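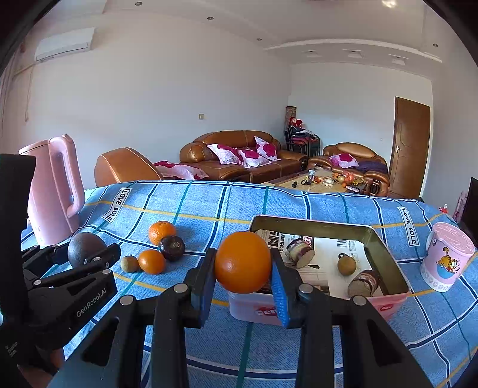

Edin Matić thinks everybody ought to try packing fruit with a gripper once before deciding what a robot can or can't do, and he told me so before I had even put my bag down. We had agreed to talk for half an hour about the Marinho open house. I stayed for most of the afternoon, and I was given tea, so I can't complain.

Marinho is a small outfit with its main workshop over in Miltow, and on September 7, 2025 it opened its doors to anyone in Griltcombe who cared to come and have a look. Nearly 120 people did, which in a town where the agricultural show has been the big day out since 1871 is a very respectable crowd. What they found was a living room with sofas and flowered cushions, a table with a checked cloth on it, plenty of fruit, and hand-held grippers to pick it up with.

"I think some of them expected a big arm behind a fence," Matić said. "We have one of those in Miltow, and it's a fine machine, but you stand six feet back and watch it, and after a while you want a sandwich. With these you're the arm. You hold the thing, you close the jaws, and you feel how hard it is to set an orange down where you meant to."

I asked whether that was really robotics, if a person was doing all the work. He has clearly been asked before (he smiled and moved his cup to one side, which I took as a sign that a long answer was coming).

"It's where a lot of it starts. The gripper carries a camera, so it sees what the jaws are doing while you do the job. Somebody packs a tin of fruit, and then somebody else packs it their own way, and we keep all of it. Later on we try to teach a machine from those recordings. If the people were clumsy, well, then we've got clumsy recordings, and those are worth having too."

Bronisława Szewczyk runs the sessions with him, and she came in at about this point with more hot water and a few corrections. It was her idea to use a home instead of the workshop. A workbench, she feels, makes people stiff. They stand up very straight and ask where they're allowed to put their hands. Give them a tablecloth and a tin lined with newspaper and they go at it the way they would in their own kitchens, chatting and reaching across each other.

"And fruit is friendly," she added. "Everyone has an opinion about fruit. I had a gentleman tell me I'd bought the wrong oranges!"

She also likes it because no piece is quite the same as the next. An orange is easy enough to get hold of, being big and round with a skin that gives the pads something to grip. The small brown ones want to roll. Then there are the odd shapes she slips in to keep people interested, the sort of thing you have to come at from a different side, or turn your wrist for, or put down and try again while pretending that was the plan.

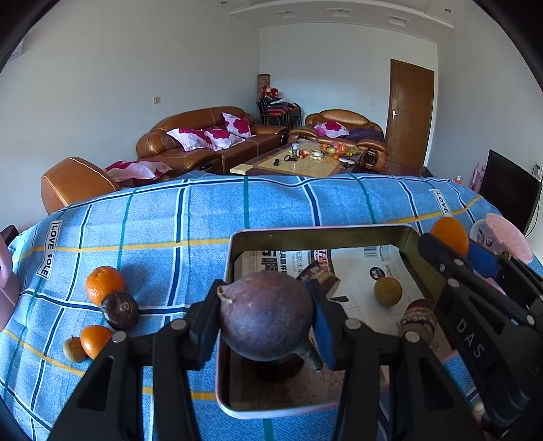

Working with two grippers at once is another matter, and it was what most of the grown-ups wanted to talk about afterward. Your hands have spent a lifetime learning to stay out of each other's way, Szewczyk said, and then you add several inches of metal and plastic to each one and they forget the lot. She tells people to let one side wait while the other finishes. Hardly anyone listens.

"The children do," said Matić.

"The children do not," said Szewczyk. "The children are just quicker at saying sorry."

I had a go myself, naturally. I got hold of an orange at the first try and was very pleased, and then I squeezed far too hard, as I was told most beginners do. There's nothing in your fingertips to tell you when to stop, so you go on closing until you're certain, and by then you've been certain for quite some time. My second orange went in more gently. My third went under the sofa.

Matić was kind about it. He said the part he enjoys most is the minute or so when a visitor stops looking at the gripper and starts looking at the fruit, and the conversation picks up again. He's seen it happen with people who came in announcing that they had no time for robots at all. I asked if he ever changed their minds.

"I don't really try. One lady told me on the way out that she still didn't want one in her house. Then she asked if she could bring her sister next time."

There will be a next time, in December, when they plan to take the tablecloth and the tins to Vikby for a weekend. Szewczyk would like to do vegetables and perhaps some wrapped sweets, and Matić would like to do eggs. They were still discussing the eggs when I left.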